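3. Method

3.1 Test machines

The aim of the project was to measure how much the temperature of a desktop computer changes the error of its internal clock over an ordinary school day. Two used towers were bought from Kouris, a surplus dealer in Prosardale. Both were wiped and given the same operating system. Network time correction was turned off, so that each clock ran free for the length of a trial.

The side panels stayed off during all trials. Earlier runs with the panels on gave slower warming and made it hard to place the thermometer probe in the same spot twice.

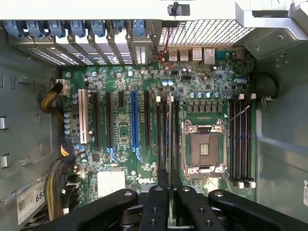 The clock in a computer of this type counts the swings of a small quartz crystal. The crystal is cut to run at its rated frequency near room temperature, and it slows down when it is either warmer or colder than that point. An error of 20 parts per million adds up to 1.7 seconds per day. This is small for daily use but large enough to put log files from two machines in the wrong order.

3.2 Procedure

Each trial lasted 133 minutes. The first part of each trial was run at idle and the rest with a load program that kept the processor at 100 percent. A Mitasent reference clock sent a pulse once per second over a serial cable, and a short script wrote down the difference between the pulse and the system time. Chia-jung Chuang wrote the script and checked it against a second reference on a Saturday in March, when the building heat was off.

Trials with a missing pulse were dropped and repeated. The probe was a Vestach bead type, held on with tape.

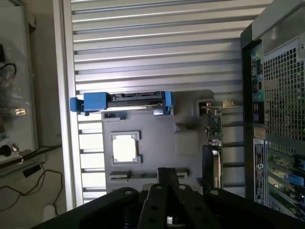
4. Results

Machine A lost time in every trial, and the loss grew under load. Machine B gained time at idle and gained less under load. Both changes agree with the expected behavior of a quartz crystal as it warms past its rated point. The full set holds almost 2,000 readings per trial group after filtering.

The spread between repeat trials was larger for Machine B. One likely source is the room itself, which cooled in the evening when the later trials were run. Air temperature was written down only at the start of each trial, so this could not be checked.

5. Limits

Two machines are too few to say anything about a model or a maker. The serial cable adds a small delay, which was treated as constant and left out of the drift figures.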